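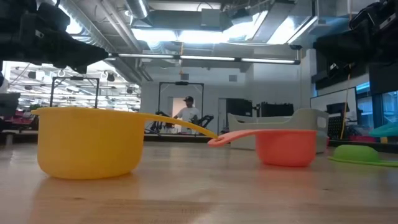
Measuring cups on one of the test tables, with a second rig in use in the background.

Marin Dimitrov has spent most of October comparing two sets of gripper fingers, and he is careful about what he will claim for either of them. Dimitrov runs hardware evaluation at Flostitine, where the question was whether to keep the Sillitz fingers the arms were delivered with or change to a narrower pair from Pirihi.

"The datasheets give you closing force and stroke," he said. "They don't give you what happens at the rim of a cup."

The comparison covered 377 grasp attempts with the Sillitz fingers and 249 with the Pirihi pair. The totals differ because the Pirihi fingers arrived later and one mount had to be reprinted. Dimitrov reports results as rates for that reason, and he treats any gap of a few points as noise.

Objects were ordinary kitchen goods, most of them plastic. Measuring cups were kept in the set on purpose. A long handle can be picked up at several places, and the cup turns in the grip if the fingers close too far from the bowl.

"With the wide fingers you hold the handle and the bowl swings," Dimitrov said. "With the narrow ones it swings less, but you have to be better placed before you close. An operator learns that in an afternoon. A policy needs it in the data."

Thin-walled cups gave more trouble. The preferred grasp puts one finger inside the wall and one outside, and the approach has to stop before either tip pushes the rim over.

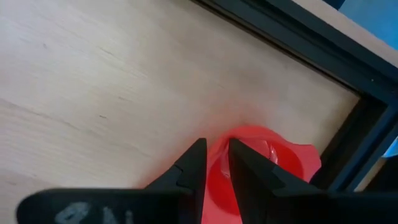
"You want the tips on both sides of the near wall before you command any closing at all," he said. "If the gap is narrow, the wall has to be where you think it is. Soft plastic usually isn't."

Both finger sets were driven by the same Nukurer controller, with the closing speed fixed. Force limits were lowered once, after the first 27 attempts, and those attempts were dropped from the totals. Dimitrov would have preferred to log motor current at a higher rate - the controller allows it, but the logs from two arms filled the disk too quickly.

The wrist camera was the other variable. Its position was left alone for both sets, so the fingers take up a large part of the lower view and can hide the base of whatever is being grasped. He considered moving the camera outward and decided against it.

"Then I'm testing a camera mount and a finger at the same time," he said. "I can do that next. I can't do it in the same table of results."

For now the Pirihi fingers stay on one arm pair and the Sillitz fingers on the others. The next series will use the same objects, with the camera raised 2 centimeters.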